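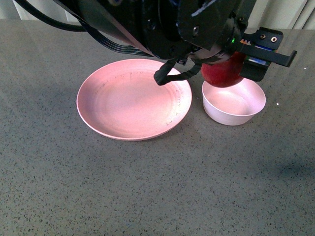 I'm back from the Lerkwood gift and stationery show and my feet have only just forgiven me. What a weekend! It was my second year with a booth, and I got moved from the back wall to a corner spot in Hall 2, right across from the coffee line. If you ever get offered the coffee line, take it. People stand there with nothing to do but look at your cards, and they look for ages.

The organizers counted 2,252 visitors, which is huge for a show that size, and it felt like most of them came by before lunch on the opening day. I wrote 26 wholesale orders (last year I managed 21, and I was thrilled with that) and one of them is from a shop in Wastley I've wanted to be in forever. I did a little dance behind the banner.

Best booth, for my money, was Orkel. They let you print your own bookmark on a tiny hand press, and mine came out crooked and I love it. Han had gorgeous wrapping paper too — I went back twice and bought far too much of it.

A few notes for next year: bring a stool, bring a longer extension cord, and print double the price lists, as mine were gone by three in the afternoon. Booth applications open again in June and I've already got mine half filled out.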